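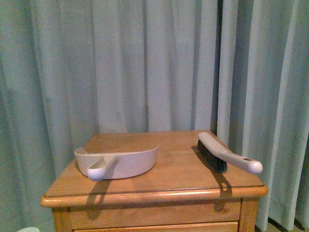

Pormont Fan Wiki: Frequently Asked Questions

Is this the official Pormont site?
No. The official site is prettier and was last updated in September. We are the ones with the spreadsheet of sword lengths.

Where should I start?
Chapter 1. People write in hoping for a cleverer answer, and there isn't one. The prequel, The Salt Regent, reads best after chapter 14, when you know who the man in the ferry is and can be annoyed at him properly.

How many chapters are there?
68, plus 8 side stories. The side stories are canon, except the beach one, which we list as "disputed" to keep the peace.

Who is Manalastas?
Former captain of the River Guard, current innkeeper, and the reason our spoiler policy exists. He deserts in chapter 8 and spends the rest of the series insisting he retired. His page is locked to new editors. You know what you did. 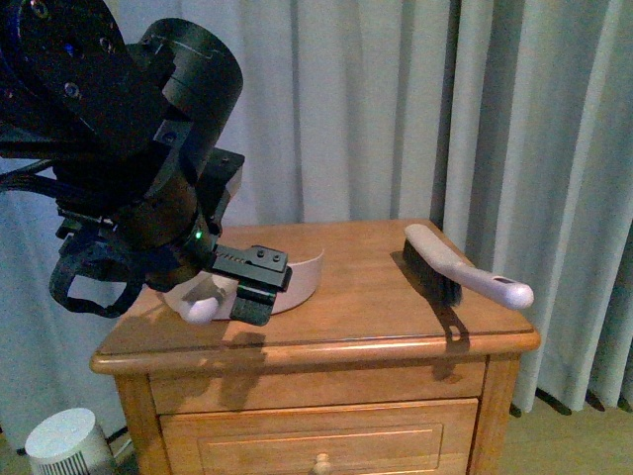

Dustpan on the nightstand.

Is Pideo really dead?
His page says "Status: Unknown" and will go on saying that until a body turns up. We have been through this. A hat floating down a river is a hat.

What's the difference between a Binder and a Warden?
Binders borrow power from a river and have to give it back. Wardens make sure they do. Primico is both, a conflict of interest that the plot takes 14 chapters to notice.

Why do some names have two spellings?
The first translation and the second one disagreed – loudly, in places. We use the second. Old spellings redirect, so you can search for whichever one you grew up with.

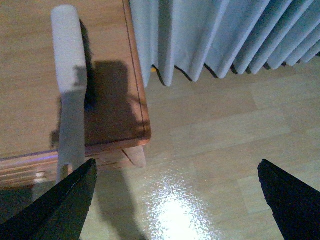

Catriona Pringle

Can I edit a page?
Please do. Make an account, read the style guide, and cite a chapter for every claim. "Everyone knows this" is not a chapter.

Can I add my theory?
On the Theories page, yes, where it will be among friends. Character pages are for things that happen in the story. If your theory needs a diagram, use the forum.

My edit was reverted. Why?
Check the page history first. Archie Galbraith handles character pages and Beathag Sutherland handles places and maps, and both leave a note. Archie's notes are short. Try not to take it personally.

Do you cover the audio drama?
Only on its own pages. It gives Primico a sister, and we'd like that kept away from the family tree.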